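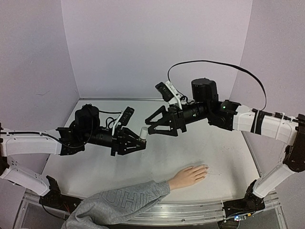

Two robotic arms over a white tabletop. The left gripper holds a small white object.

How a Coin Gets Its Picture

A coin or medal starts as a flat metal disk called a blank. The picture is added by two hard steel blocks called dies. Each die has a design cut into it backward and inside out – a nose that sticks out on the coin is a hollow in the die.

The blank sits between the dies, inside a ring called a collar. A press pushes the dies together. The metal is solid the whole time, but the force makes it flow into the hollows. This is called striking.

The front of a coin is the obverse. The back is the reverse. The edge is a third side, and it may be plain or have small grooves.

The Clisora mint medal in the Trultham museum is 23 millimeters wide. Its collar had 72 grooves, so the medal has 72 ridges on its edge. The dies were used for over 3,000 medals. Dies wear down with use, and later medals show less detail in the hair and letters.

Collectors look at this wear when they grade a piece. Do not polish an old coin. Polishing removes metal from the surface, and it cannot be put back. Hold the coin by its edge.

Words to know: blank, die, collar, obverse, reverse.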